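Home | Syllabus | Notes | Problem Sets | Reading | Contact

Computer Organization, Handout 6
Caches and the Cost of a Memory Access
Notes by Sânziana Lazăr, revised April 16, 2022

6.1 Where we left off

The pipeline model from Handout 5 assumed that every load returns its value in one cycle. This held on paper only. A main memory read on a desktop machine takes long enough that a processor with no cache would sit idle for most of its running time. The next two lectures replace the one-cycle assumption with a model in which the cost of a load depends on the address and on what the program touched before it.

Terms used below. A block (also called a line) is the unit of transfer between two levels. A hit is an access whose block is present at the level being asked. A miss is any other access. The miss penalty is the extra time spent fetching the block from the next level down. It doesn't include the hit time, and mixing up the two is the most common error on Problem Set 3.

6.2 Locality

Caches work when programs reuse addresses. Temporal locality means that an address used once is likely to be used again soon. Spatial locality means that addresses near it are likely to be used soon. A loop that adds up an array has strong spatial locality in the array and strong temporal locality in the running total. A walk through a linked list may have neither, depending on how the nodes were allocated.

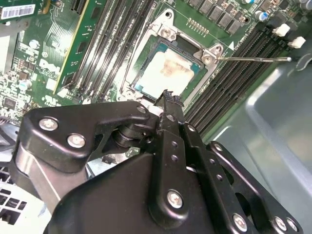
Note that locality belongs to the access pattern. The same matrix read by rows and then by columns gives the same sum and very different miss counts. In C, which stores rows one after another, the row order uses every word of a block before moving on. The column order uses one word and jumps. If the matrix is large enough, the block is evicted before its second word is wanted.

6.3 Average access time

For a single level:

T = hit time + (miss rate x miss penalty)

For two levels, the penalty of the first is itself an average:

T = h1 + m1 x (h2 + m2 x p2)

Here m2 is the local miss rate of the second level, that is, misses divided by the accesses that reach it. The global miss rate is m1 x m2. Published tables don't always say which one they list, so check before using a number.

Worked case. The Prukodach trace contains 4000 loads, of which 742 miss in the first level. The miss rate is 742 / 4000 = 0.1855. With a hit time of 2 cycles and a penalty of 17 cycles, T = 2 + 0.1855 x 17 = 5.1535 cycles. Keep all four decimals until the final step. 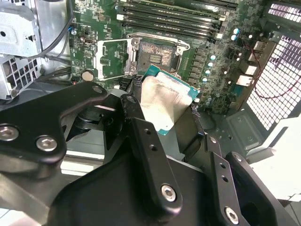

Zamfir objected in lecture that the average hides the thing a programmer cares about, because two loops with the same T can behave quite differently if one takes its misses in a burst and the other spreads them out. The objection is correct. On a machine that can overlap misses, a burst may cost less than the formula predicts, since several fetches are in flight together. The formula charges for each miss in full. Treat T as an estimate for a machine that stalls on every miss, and return to this point when we reach out-of-order execution.

6.4 Placement

Direct mapped: each block has one possible location, given by the block address modulo the number of locations. Lookup needs one tag comparison.

Fully associative: a block may go anywhere. Every tag must be compared, so the scheme is kept for small structures such as the TLB.

Set associative: the block address modulo the number of sets picks a set, and the block may go in any way of that set. An n-way cache needs n comparators.
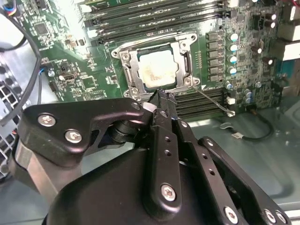 The address splits into tag, index and offset, from high bits to low. The offset selects a byte within the block, the index selects the set, and the tag is whatever remains. Doubling the associativity at a fixed capacity and block size halves the number of sets, which moves one bit from the index to the tag.

6.5 Replacement and writes

LRU is exact for two ways with a single bit per set. For higher associativity most designs settle for an approximation. Random replacement does better than its name suggests and appears in the Sarkavell simulator as the default; change it to LRU before running Problem 4.

A write-through cache sends each store to the next level. A write-back cache marks the block dirty and sends it on eviction. The problem set assumes write-back with write-allocate unless stated otherwise.

Related items
Handout 5: Pipeline Hazards
Handout 7: Virtual Memory and the TLB
Problem Set 3 (Prukodach trace)
Sarkavell simulator: command summary
Clikirberg lab hours, March schedule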